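Session 3: Simple gear ratios

A gear ratio is the number of teeth on the driven gear divided by the number on the driver. If the driven gear is larger, it turns more slowly and with more torque.

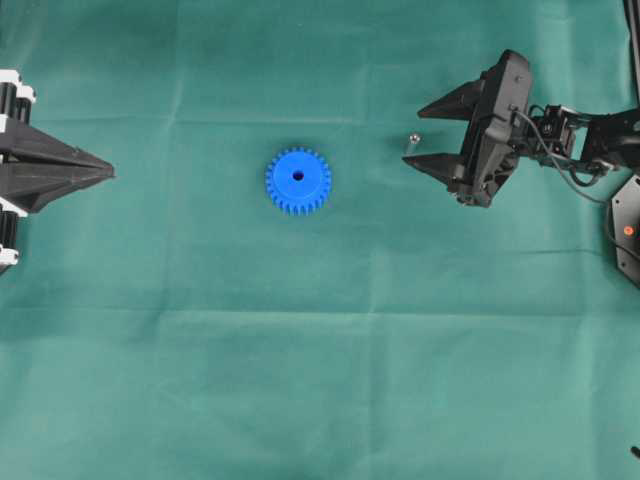 What does an idler gear change? Only the direction of rotation – the overall ratio stays the same.

Read the Trulwood handout, section 3, before the May test. Show your working for the 300 rpm problem.
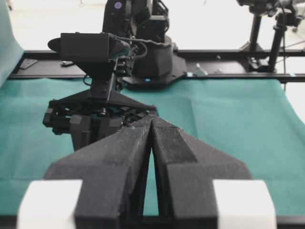 Lallitz College – Department of Mechanical Studies

Compound trains: multiply the ratios of each pair.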